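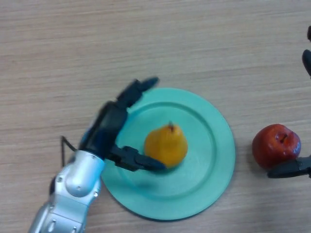
How long can you keep a sourdough starter in the fridge without feeding it?

Mine went 14 weeks over the spring and came back after three days of feeding, though I wouldn't plan on it and the first loaf was flat as a doormat.

I get asked this more than anything else, usually by somebody standing in my kitchen with a jar in a carrier bag and a guilty face. So this month's bread corner is all about neglected starters, what's worth saving and what isn't, with a bit at the end about the flour order (please do read the bit about the flour order, I had four phone calls last time).

First of all, the grey water. If you leave a starter alone long enough it grows a layer of thin greyish liquid on top that smells like nail varnish remover, and people take one sniff and bin the lot. Please don't! It's only a sign that the thing is hungry. Pour it off if you like your bread mild, stir it back in if you like it sharp. I used to stir it in every time until my sister told me my rye tasted like a chip shop, so now I pour.

What you should bin is anything with pink or orange streaks, or anything furry. I know people who have scraped the mould off and carried on from the clean bit at the bottom, and they're all still with us, but flour and water cost pennies and I'd sooner start again.

Now, the waking up. Take a small spoonful from the middle of the jar, put it in a clean one and feed it with equal weights of flour and water. I use 50g of each. Leave it on the side, out of any draughts. The next day it'll probably look exactly the same and you'll feel you've been had. Throw most of it away, feed it again, and do the same the day after. Somewhere on the third or fourth day there should be bubbles up the side of the glass, and once it's doubling between feeds you can bake with it. If a week goes by with nothing happening at all, come and get a spoonful of mine.

Wholemeal helps, by the way. I always do the first two feeds with wholemeal or rye and then go back to white, and it perks up much faster. The same goes for warmth. My kitchen faces north and in winter I put the jar on top of the boiler cupboard with a saucer over it. Faizal Wuisan keeps his in the oven with only the light on, and it works beautifully, apart from the Sunday he forgot and preheated for a roast. He'd had that starter since his Borico days and was quite low about it for a while. We gave him half of ours and he has put a sticky note on the oven door.

That brings me to spares, which I've become very keen on. Smear a thin layer of lively starter on baking paper, let it dry completely, for a day or two, then break it into flakes and keep them in an old jam jar in the cupboard. To bring it back, soak a spoonful of flakes in lukewarm water until they go soft, add flour and carry on as above. I did a batch last August before we went away and used some of it this month as a test. It took five days and smelled of not very much until the fourth, but the loaf was lovely - better than the one from the fridge jar, if I'm truthful.

You can freeze it as well. I've had mixed luck with that. The ice cube tray method gave me one good cube and several that did nothing, and I never did label the tray, so there was also a very strange gravy.

While I'm on the subject, a few of you wanted to know what I do with the starter I throw away. Mostly pancakes. A cupful of discard, an egg, a splash of milk, a pinch of salt and a small half teaspoon of bicarb, cooked in a hot pan with more butter than seems decent. It also makes very good crackers: mix it with a little oil, spread it as thin as you can on a lined tray, scatter seeds over and bake at 160 until it snaps. Mine take 40 minutes but my oven is a slowcoach, so look in at half an hour.

And then the flour. The Skaso mill has put its sacks up again and the strong white is going to be dearer from next month, so I'd like to get one big order in at the old price. I need names by the end of next week. You can have strong white, wholemeal or light rye, and this time they're also doing a spelt from Iltura that I haven't tried and can't vouch for. If anybody has baked with it, do let me know how much water it takes, as spelt has made a fool of me before (I had a dough walk off the worktop at Easter). Collection is from my porch as usual, and please bring your own tubs. The paper bags split on the step last time and I was sweeping up rye until the weekend.

One more thing. The spring bake sale raised nearly 1,000 pounds, and I never said a proper thank you in the last issue. So thank you! The cheese scones went first, the seeded cobs went second, and my own beetroot loaf came home with me more or less whole. I still think it was a good loaf. It was rather purple.

Next month I want to do baking in a cast iron pot, with the lid and without, and whether all that fuss with steam is worth it. If you've got a pot big enough for a two pound loaf that I could borrow for a fortnight, ring me or leave a note in the porch. Mine has a chip in the enamel and I've gone off it.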